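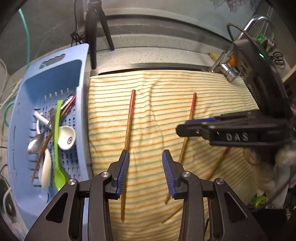 **Drying chopsticks: towel or basket?**

**skerkdale_7** · 19 Oct 2026

I wash chopsticks by hand and lay them on a striped towel by the sink. The other utensils go in a slotted plastic basket, along with a bundle of chopsticks. Is there any reason to move the ones on the towel to the basket too? Mine are wood with red-painted upper ends.

**Faltell**

Basket, tips up. Water runs down and out through the slots. On a towel the underside stays damp.

**magagula**

Disagree. Thin tips drop through slots, and tips-down is worse. Towel, single layer, turn once after 2 hours. Mine have been done that way since February with no swelling.

**Faltell**

I said tips up. The thick end won't pass through a slot in any basket I own.

**magagula**

Then the painted end sits in whatever collects at the bottom. Paint lifts at the edge first.

**clustedby**

Depends on the towel. Terry holds too much water. Flat weave is fine if you change it daily. For rough tips, 800 grit, light pass, then food-safe oil on the bare wood only.

**skerkdale_7**

Mine gets changed every second day. I'll go to daily and leave the basket for the spoons.

**Faltell**

Still say basket.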